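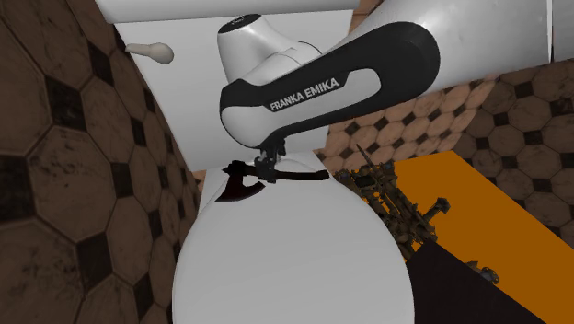
Buying the arm first and planning the work later is the wrong order, according to Glenys James, and Ulura has decided to take the same view in its new equipment plan.

The company announced on 2021-05-12 that it will divide its robot purchase into two steps. In the first step, the work is tried in simulation only. In the second step, which begins in July, money is released for real machines, and only for the tasks that have passed the first step.

The simulation work is done under the project name Junesard. It uses a model of a single arm with a small gripper, and the tasks are about holding and placing hand tools, an axe among them, close to large fixtures. The team has prepared 66 tasks. Each of them must be run 800 times before it can be proposed for the budget.

"We were asked many times why we do not simply order the equipment," said Stepan Bondarchuk, who is responsible for purchasing at Ulura. "My answer is that I must sign for it, and I would like to know what I sign. A gripper which is too small for the tool is an expensive thing to discover after delivery."

Under the plan, Ulura can order up to 8 arms. The number will be fixed when the results are complete. The budget also has a separate line for grippers, mounting plates, safety fencing and training of staff. In earlier plans these costs were put together with the price of the arm, and this made it difficult to compare the offers.

Suppliers are asked to state the following in their offers: price of the arm without gripper, price of the gripper, delivery time, yearly service cost, and the conditions for return. The service cost should be calculated for 3000 working hours per year. Offers that give only one total price will be sent back for correction.

Questions about the tender can be addressed to Lụa Lâm, purchasing office, Ulura. Technical questions about the simulated tasks are answered by Vsevolod Vakulenko of the Junesard project.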